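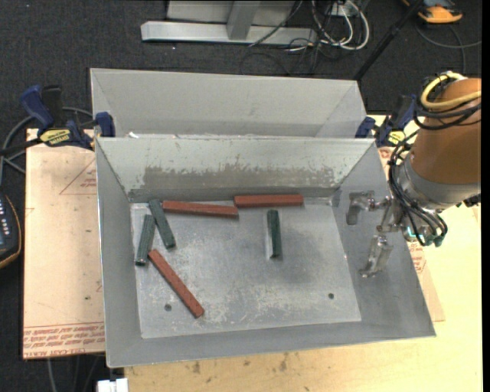
**Small parts corner: blocks, bins and what goes where**

April 28, 2020

Many of you have asked what is happening with the blocks this spring, so I will try to answer in one place. For new readers: our club lends building sets and game parts to families and schools in the Bukhari district, and the blocks are the part of our stock which travels the most. They also get mixed the most.

When I took over the small parts shelf in February, I found blocks in tea boxes, in a bread tin and in one pillowcase. Now they live in metal bins, sorted by set. The bins came from a bakery supplier in Rurnska who was closing his store room, and he let us have 9 of them for very little money. They are not beautiful. The gray coating is rubbed away in places and the bottoms are full of scratches, but the sloping walls make it easy to get your hand in, and you can see the parts without digging. With the old tea boxes I always had to turn everything over on the floor.

**The Basoron set**

This is the one with the long red blocks and the shorter dark green ones. Please keep in mind that the difference in length is correct. Two families returned their set with a kind note saying that the green blocks must be from another box, and one father offered to cut the red ones to match. Thank you, but please do not cut them! In the Basoron rules the red block makes the bridge and the green block makes the post, so they cannot be the same.

The small travel set has three of each color. It is enough for two children to play the bridge game, and it fits into a coat pocket if the pocket is a generous one. The full set comes in a cloth bag and has 20 blocks, also half red and half green. If you borrow the full set, please return it in the bag and leave the travel set out of it. Last winter someone put both together, and it took me a whole evening to understand why the numbers were wrong.

**Cleaning**

I was asked if the blocks can be washed. Yes, but gently. A cloth with a little soapy water, then a dry cloth, and then leave them lying separately until the next day. Do not put them on a radiator. I did this once with four green ones and they are still a bit sticky on one side, although they can be used.

For the bins I use a stiff brush. The scuffs do not come off and I have stopped trying. What is important is that there is no sand or paper left inside, so please look into the corners before you put a set back. Some bins also have small holes in the bottom, and crumbs fall through to the shelf below, where the puzzle boxes are. The puzzle people have complained to me about this more than once, and they are right.

**The Urkedance tiles**

The tiles are still not sorted. We have 500 of them, given to us by the Urkedance play center when it changed its rooms, and I have only finished the yellow ones. They need a bin of their own, perhaps two. If somebody has a quiet week and a big table, I will bring them to your door and pick them up again later. You would need to put them in groups by shape first and by color second. It is slow work but quite pleasant with the radio on.

**Labels**

Malcolm Wainwright has made new labels for the shelf, with a drawing of each set for the children who do not read yet. The drawings are very good, only the crane has come out looking like a giraffe, and I think we will keep it. The labels are tied on with string, so please do not pull on them when you lift a bin. Take it with both hands under the rim.

**Lending for now**

We continue to lend by appointment. Write to me with the name of the set and I will leave it packed in a paper bag with your name on it. A set can stay with you for 19 days, and if you want it longer, just tell me – at the moment there is no waiting list for anything except the marble run.

If you find a single block at home, under the sofa or in the toy car, please send it back, even if you returned the set long ago. Any red or green one is welcome. An envelope in the club letter box is fine, and you do not have to write who it is from.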